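Resettlement Pledges in Local Campaigns: A Student Project Report

Introduction
Our project studied how candidates in the Hurkar municipal election wrote about refugee resettlement. The seminar group collected campaign leaflets from 2 districts, Jendalora and Shimada, and compared their wording with the budget papers published by the city in February.

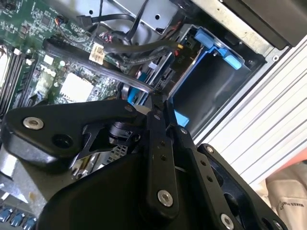

Sources and Method
The collection came to 1090 leaflets, most of them duplicates delivered to different streets. Each separate text was read by two students working apart. Where their coding differed, the text went back to the full group. Leaflets were entered in the Grilteck archive, our department's shared catalog.

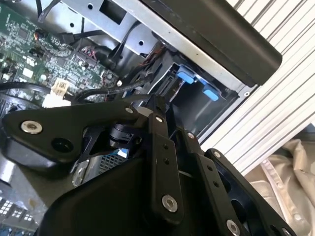
Findings
Housing was the subject most often tied to resettlement in Jendalora. Shimada candidates wrote more about school places and said little on cost. Only four leaflets gave a budget figure, and one of these used the figure for a different year.
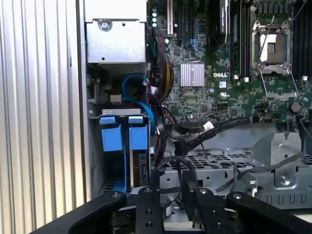

Candidates who opposed further arrivals tended to name a total for the whole country — a matter outside the powers of the city council. Supporters made the same error in reverse, promising federal funds that the council does not control. Incumbents were more careful in both districts.

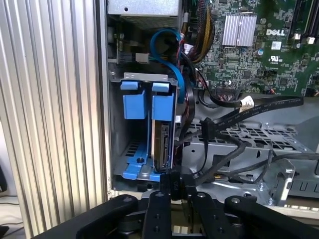

Limits of the Study
Speeches and online posts were left out. Eight leaflets were too damaged to code, and all came from Shimada. The group recommends that a later project include the candidate forums, where recordings are available from the city clerk.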